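About Laur Catering

Last updated: July
By Sulastri Pangaribuan, Staff and Training

Laur was founded in 1979 as a canteen supplier and today prepares breakfasts and lunches for workplaces across Rotasberg.

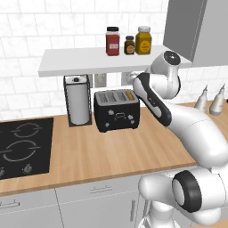

The company employs 50 people in its kitchens. Automation was introduced at the Komodberg site under a programme named Jodis, which covers repetitive counter work during the early shift. Every task is rehearsed in a simulated kitchen before it is tried in a real one, and kitchen staff attend those rehearsals and may ask for changes.

No post has been removed under the programme. Five colleagues have retrained as line supervisors — a role that did not exist here before — and the early shift now starts at 5.30 a.m. Staff who prefer to remain in hand preparation may do so. Siebe Coppens, Head of Kitchens, is responsible for all decisions on working hours.

Comments

M. — I worked at Komodberg for years. Glad the early start has moved, 4.30 was hard in winter.

breadbin — Do the supervisors get a higher rate of pay?

Reply from S. Pangaribuan — Yes, from the first day of training.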